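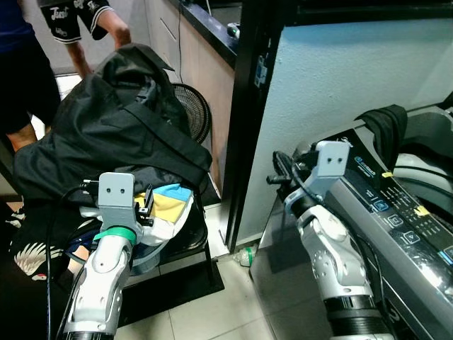

Leilani Lindgren

Large rescue dog guards his food bowl from our older dog. Feed in separate rooms forever?

We adopted a male last month through a rescue. The paperwork says mastiff cross, the vet thinks there is some shepherd in there too. He was weighed at intake at 146 pounds, and they think he is three years old. His name is Savo. We already have a nine year old spaniel mix, Biscuit, who has lived with other dogs before and never had a problem.

Savo is good with people. He takes treats gently, he lets my husband and me touch him all over, and he walks well on a leash. The trouble is meals. For the first week we fed them at opposite ends of the kitchen. On day eight Biscuit finished first and walked toward Savo's bowl, and Savo froze, lowered his head over the bowl and growled. Biscuit backed off. Two days later the same thing happened, but this time Savo lunged and knocked her over. She had no bites and no marks, but she yelped and hid behind the couch for an hour.

Since then Savo eats in the spare room with the door shut and Biscuit eats in the kitchen. Meals have been quiet. My questions are:

Is this something that can be trained out of a dog this size, or do we keep doing the door for the rest of his life?

Does it mean he will start guarding other things? He has a rubber chew he likes, and twice he carried it away when Biscuit came near, but he did not growl.

My brother-in-law says I should put my hand in the bowl while he eats so he learns who is in charge. I have not done this. He has never growled at either of us, and I don't want to start a problem I don't have.

He gets two meals a day, three cups each, dry food with a little warm water. No other medical issues that we know of. He was neutered in October by the rescue. We are in a rural area and the closest trainer is a long drive, so I would like to know what I can do at home first.

Hollis Zamora

Do not put your hand in the bowl. I'll get that out of the way first. A dog who gets bothered while he eats learns that people bother him while he eats. Plenty of dogs who never minded people near the food have been taught to mind it that way.

I have had big dogs for a long time, mostly mastiff types and one livestock guardian, and I fostered for a few years. Growling over a bowl at another dog is common, more so in a dog who has been in a kennel or a crowded yard. Savo gave a warning the first time. Don't scold him for growling, because you want to keep the warning.

What I would do in your house:

Keep the door. It is not a failure. I have fed dogs in separate rooms for their entire lives and it takes me two extra minutes. With a weight difference like yours, I would not plan on ever feeding them side by side, even if training goes well. A correction from a dog that size can break a small dog's leg without any teeth involved.

Pick the bowls up as soon as each dog is done, and do it before you open the door. An empty bowl on the floor can be guarded just as hard as a full one. Check the floor for spilled pieces too.

Let Savo out first and take him straight outside to pee. Let Biscuit join him in the yard after a minute. Meeting in a doorway right after a meal is asking for trouble - doorways are tight and neither dog has room to turn away.

For chews, give them only when the dogs are apart. Carrying it away is good manners from a dog. He is choosing to leave. But I would still put the rubber one away when both dogs are loose, at least for the next few months.

If you want to train, do it with small treats and no bowls. Have Savo on a leash held by your husband. You bring Biscuit in on a leash on the far side of the room. Every time Savo looks at her, he gets a piece of chicken. When she leaves, the chicken stops. Do this for a couple of minutes and quit. Over several weeks you can shorten the distance. If he stiffens, stares or stops taking the chicken, you are too close and need to go back to where he was comfortable. You are teaching him that Biscuit showing up near food means he gets more of it.

The other thing is time. A month is early. Mine usually took three or four months before I felt I knew who they were. Some got easier about food once they knew it was coming every day, and a couple got pushier once they felt at home, so don't relax the rules early.

Have your vet check his teeth and belly if nobody has since the rescue did. A dog in pain has a shorter fuse. Ask about the amount of food as well. I can't tell you if six cups is right without knowing what brand it is and what shape he is in, but a hungry dog guards more.

Call the trainer if he growls at a person, if he starts guarding places like the couch or a hallway, or if there is any kind of bite. Some will do a first visit over video, so the drive may not matter.

Vaughn Wojcik

Mastiffs are guard dogs so this is just how they are. Mine was the same way and he grew out of it by the time he was four. I fed him outside and the other dog inside. Get a raised bowl, that helped with mine.

Tetsuya Minami

I agree with most of what Hollis wrote. A few things to add from having a big dog and a small dog in a small house.

A baby gate is not the same as a door. Ours would eat with his body turned to watch the other dog through the gate, and he ate faster every week. Once we went back to a solid door he slowed down. If your spare room door doesn't latch well, fix that before anything else.

Water bowls can be a problem too. We put out two, in different rooms, after I noticed our small dog waiting for the big one to leave before she drank.

On the raised bowl, I would ask the vet before buying one for a deep-chested dog. I have read arguments both ways about bloat, and it won't do anything for guarding. A slow feeder bowl might be fine if he gulps, but some dogs get frustrated with them, so watch him the first few times.

I also would not count on him growing out of it. Ours is seven and still eats behind a door. There has not been a fight in five years, and the two of them sleep on the same rug.

Watch for people food. The worst scuffle we had was over a piece of toast that fell off the counter. Now both dogs are out of the kitchen when anyone cooks, and guests are told not to hand anything down from the table.

Leilani Lindgren

Thank you all. The spare room door does stick and pop open sometimes, so my husband is putting a hook on it tonight. Savo has a vet visit coming up for his shots and I will ask about his teeth and the six cups. We will try the chicken with the leashes after that. The rubber chew is in a drawer for now.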